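3. Zeroing the gripper in the simulator

Fahy's notes claim this takes 3 minutes. Allow 15.

1. Load the Bovelton table model and let the arm settle.
2. Jog the gripper until it hangs clear of everything on the tabletop.
3. Open the fingers partway and save the pose as HOME.
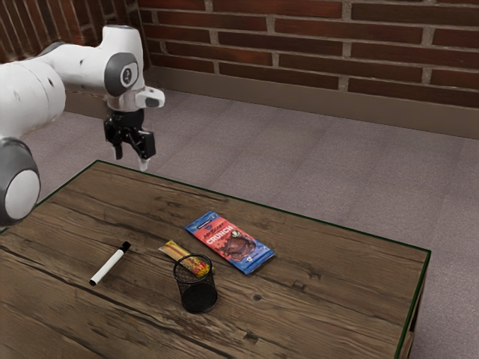 4. Run the marker pick 19 times from HOME. One good grab proves very little.
5. Write down every miss, including the ones you want to blame on the software.

Caution: A clean run on screen says nothing about your own bench. Keep the real arm's power off until section 4.

Note: Usa Pongsiri's auto-zero script is optional. I still do it by hand.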